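Zencombe Wool Comb and Sweater Care Set

Item 16-B. In stock. Ships flat in a cardboard sleeve.

Every good sweater goes through three ages. In the first it is too nice to wear. In the second you wear it constantly. In the third it grows small gray beads under the arms and you start calling it your gardening sweater, although you do not garden. The Zencombe set is meant to keep you in the second age for longer.

We have sold knitwear tools since our founder, Clotilde Maillard, ruined a cardigan with a disposable razor and decided to make it everybody's problem. The set is the one we get asked for most, usually in April, when people take their winter things off and look at them properly for the first time in months.

What you get

One cedar-handled comb with a fine brass mesh edge, for lambswool, cashmere and anything else that sulks.
One coarser comb, same handle, for heavy knits.
One horsehair brush.
One 8 oz bottle of Lernus wool wash, unscented. It smells faintly of wool wash.
One cotton storage bag with a drawstring. It holds one bulky sweater or two thin ones that get along.
One folded sheet of instructions, which repeats most of this page with fewer jokes.

Which comb for which sweater

Rub the fabric lightly between finger and thumb. If it feels slippery and expensive, use the fine comb. If it feels like something a fisherman would approve of, use the coarse one. For fuzzy yarns, start with the brush and stop early. Fuzz is the point of a fuzzy sweater, and a determined person with a comb can take the whole personality out of one in an evening.

Lay the garment flat, pull the fabric gently taut with one hand, and draw the comb in one direction with the other. Short strokes. Leave the cuffs for last, when you have stopped being enthusiastic.

Fold or roll?

We roll. Hangers give a heavy knit shoulders it was not born with, and folding leaves a crease across the chest that lasts until lunch. Smooth the sweater out on the bed, tuck the sleeves in, and roll it up without squeezing the life out of it. 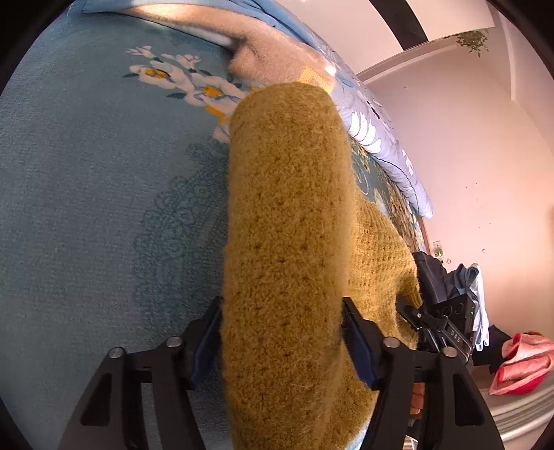
Mustard knit, rolled, on a teal bed cover.

A rolled sweater goes into the bag seam side down. Do not vacuum-pack it. Wool likes a little air, and it will come out of a vacuum bag looking like a place mat.

Washing

Cool water, one capful of Lernus, 13 minutes of soaking and no wringing. Press the water out in a towel and dry flat, away from radiators and cats.

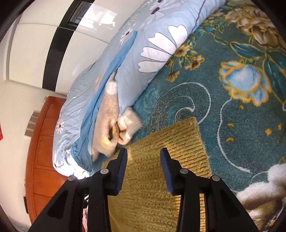

If the sweater has dried a bit wider than you remember, dampen it, pat the sides inward and leave it alone overnight. If it has dried a great deal smaller, we are sorry, and we know several children who would be glad of it.

Details

Comb length: 7 inches, both sizes
Handle: oiled cedar
Brush: horsehair on beech
Bag: undyed cotton, washable
Made for us by Barbier, who also make the replacement mesh edges

Returns

Unused sets may come back within 16 days. Used combs may not, for reasons you will understand once you have used one. The wool wash is yours once the seal is broken.

Customers also bought

Skoltivura cedar blocks, pack of 8
Barbier replacement mesh, fine or coarse
Lernus wool wash, large bottle

Page updated February 20, 2017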